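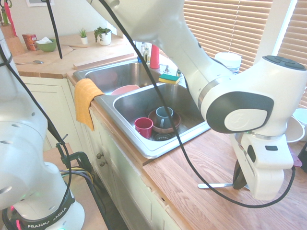
즈덴카 코페츠키는 기름을 키친타월로 닦아 버리라는 지난 호 안내를 읽고, 그렇게 한 지 오래되었는데도 부엌 배수가 느린 이유가 무엇이냐고 물어 왔다. 같은 계단을 쓰는 세대 중에도 물이 잘 빠지는 집과 그렇지 않은 집이 있다고 했다. 비슷한 문의가 몇 건 더 있어 이번 호에서 부엌 배수관 문제를 한꺼번에 다룬다.

부엌 배수관 점검과 세척 안내
2018년 2월
글: 알주베타 콜라르

프라크베르크 단지의 부엌 배수관은 두 종류다. 강변 쪽 동은 수직관이 주철이고, 언덕 쪽 동은 보수 공사 때 플라스틱관으로 바꾸었다. 주철관은 안쪽 면이 거칠어 기름과 비누 찌꺼기가 잘 붙는다. 한번 붙은 층 위에는 밥알이나 커피 가루 같은 것이 계속 쌓인다. 코페츠키 씨의 집은 강변 쪽이고, 수직관으로 들어가는 수평 구간이 길다. 이런 집은 기름을 버리지 않아도 설거지물에 섞인 양만으로 몇 해에 걸쳐 관이 좁아진다. 같은 계단의 건너편 세대는 싱크대가 수직관 바로 옆에 있어 사정이 다르다.

먼저 집 안에서 할 수 있는 일을 적는다. 배수가 느려지면 싱크대 밑의 트랩부터 열어 본다. 아래에 대야를 받치고 너트를 손으로 돌리면 대부분 열린다. 고무 패킹이 딱딱하게 굳었거나 갈라졌으면 새것으로 바꾼다. 그론디브브리지의 블체크 철물점에 우리 단지 규격인 40밀리미터 패킹이 있고, 트랩 한 벌은 599코루나다. 낡은 패킹을 가져가서 대조하는 편이 안전하다. 다시 조일 때 공구로 세게 돌리면 플라스틱 너트가 깨진다. 손으로 조인 다음 물을 가득 받았다가 한꺼번에 내려 보고, 이음매에 마른 휴지를 대어 젖는지 확인한다.

트랩이 깨끗한데도 물이 느리면 막힌 곳은 그 뒤쪽이다. 손으로 돌리는 배수관 스프링을 쓸 수 있으나 주철관에는 끝이 뭉툭한 것을 쓴다. 스프링이 어느 지점에서 더 들어가지 않으면 억지로 밀지 말고 관리실에 알린다. 강변 쪽 동에는 굽은 연결관이 두 번 이어지는 세대가 있어, 여기에 스프링이 걸리면 벽을 열어야 빠진다. 지난 6월에 그런 일이 한 번 있었다. 타일까지 떼어 내느라 공사가 나흘 걸렸고, 그동안 아래층도 부엌 물을 쓰지 못했다.

가루로 된 강한 배수관 세정제는 권하지 않는다. 굳은 기름층 앞에서 녹다 만 채로 덩어리가 되는 경우가 있고, 나중에 관을 여는 사람이 약품이 섞인 물을 뒤집어쓸 수 있다. 이미 부었다면 점검하러 온 사람에게 꼭 말해 주기 바란다. 식초와 베이킹 소다를 섞어 붓는 방법은 냄새를 줄이는 데는 조금 도움이 되지만 관 안쪽의 기름층은 거의 그대로 남는다.

뜨거운 물에 대해서도 질문이 많았다. 끓는 물을 바로 붓는 일은 피한다. 플라스틱관의 연결 부위가 변형될 수 있고, 녹은 기름은 찬 구간에 가서 다시 굳는다. 60도 정도까지의 물을 싱크대에 받아 두었다가 마개를 열어 한 번에 흘려보내는 쪽이 낫다. 양이 많고 흐름이 빨라야 찌꺼기가 수직관까지 밀려간다. 일주일에 한 번이면 된다.

식기세척기를 새로 들이는 집은 배수 호스의 위치를 확인해야 한다. 호스는 싱크대 하부장 안에서 한 번 위로 올렸다가 트랩에 연결한다. 올리지 않고 바닥에서 바로 연결하면 싱크대의 물이 세척기로 되돌아갈 수 있다. 스베토자르 토트가 작년에 언덕 쪽 동을 돌며 살펴보니 이렇게 잘못 연결된 집이 적지 않았다. 설치 기사가 했더라도 한번 들여다보기를 권한다. 하부장 문을 열고 호스가 지나가는 길만 보면 알 수 있다.

다음은 수직관 세척 일정이다. 이번에는 강변 쪽 동만 대상이다. 작업은 티브포르트의 배관 업체가 맡고, 꼭대기 층에서 고압 호스를 넣어 지하까지 내려가며 씻는다. 작업 당일에는 해당 계단의 모든 세대가 오전 동안 부엌 물을 쓰지 않아야 한다. 싱크대 마개는 닫고 그 위에 젖은 수건을 덮어 둔다. 물이 역류할 가능성은 낮지만 재작년에 두 집에서 더러운 물이 튀었다. 두 집 모두 마개가 열려 있었다. 하부장 안의 물건도 미리 꺼내 두는 것이 좋다. 세제나 감자 자루를 넣어 둔 집이 많은데, 이음매가 새면 제일 먼저 젖는 곳이다.

계단별 날짜는 출입문 안쪽에 붙인다. 집을 비우는 세대는 열쇠를 맡기지 않아도 된다. 마개만 닫고 나가면 되고, 세탁기나 식기세척기를 예약으로 돌려 놓지 않았는지 확인하면 된다. 1층 세대는 예외로, 청소구가 부엌 벽에 있어서 누군가 집에 있어야 한다. 날짜가 맞지 않으면 나탈리아 젤레냐크에게 연락해 바꾼다. 연락처는 지난 호와 같다.

비용은 수선 적립금에서 나가며 따로 걷지 않는다. 다만 세대 안의 수평 구간까지 씻고 싶은 집은 같은 날 추가로 신청할 수 있다. 추가 비용은 세대당 3,000코루나이고, 작업이 끝난 뒤 업체에 직접 낸다. 평소에 따로 부르면 출장비가 붙으므로 배수가 계속 느렸던 집이라면 이번에 신청하는 편이 싸다. 코페츠키 씨의 집 같은 구조가 여기에 해당한다. 신청서는 관리실 앞 상자에 있고, 호수와 전화번호를 적어 같은 상자에 넣으면 된다.

지하 청소구의 뚜껑에 대해 츠티보르 슈테파네크가 덧붙인 내용이 있다. 지하 창고에 짐을 둔 세대 가운데 청소구 앞을 막아 놓은 곳이 있으니 작업 전까지 옮겨 달라는 것이다. 특히 셋째 계단 아래, 자전거를 세워 두는 벽 쪽이 그렇다. 뚜껑을 열려면 어른 한 사람이 무릎을 꿇고 앉을 자리가 있어야 한다. 주인을 알 수 없는 짐은 세탁실 옆으로 옮겨 두고 표를 붙인다.

마지막으로 폐식용유 통은 분리수거장에서 주차장 입구로 자리를 바꾸었다. 뚜껑이 있는 병에 담아 병째 넣는다. 유리병은 받지 않는다. 프라이팬에 남은 적은 양은 지금처럼 키친타월로 닦아 일반 쓰레기에 버린다.

언덕 쪽 동의 세척은 내년에 한다. 그 전에 물이 역류하거나 아래층 천장이 젖으면 바로 관리실로 전화한다.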